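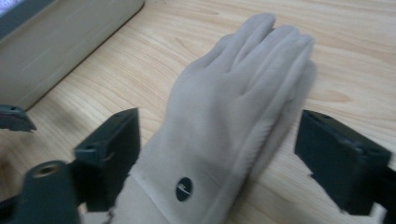 Item 1. Light glove, palm down on the table.

Glove check, workshop bench - Tapia building
Checked by: Ginevra Negri
Date: May 18, 2023

Thank you all for leaving your gloves out for me again, it makes the morning so much more pleasant than digging through coat pockets!

1. Back of hand and knuckles: OK. Creases are fine, they come with wearing. Please only tell me if a crease starts to feel thin when you rub it between your fingers.

2. Cuff: OK, but do keep an eye on yours. A cuff should cover the wrist with your arm stretched out, and a few of you (Normand, I mean you, with love) still fold it back when the room gets warm.

3. Fit: ask Tarmo Jõgi for another size if the fingertips flop about. He has 18 pairs in the cabinet.
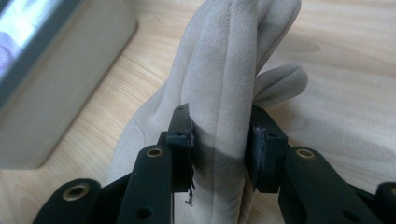

Item 4. Fingers, thumb and middle seam.

4. Seams: OK. Run a thumbnail slowly along each one, and don't forget the little valley beside the thumb - I always find the first loose stitch there.

5. Surface: OK. Brush the nap with a dry brush, no water and no soap please.

6. Storage: NEEDS ATTENTION. Gloves go flat in the drawer, never stuffed under the vise. Nimal Abeysekara is making new labels.

Next check in June. Spare brushes are on the shelf by the sink.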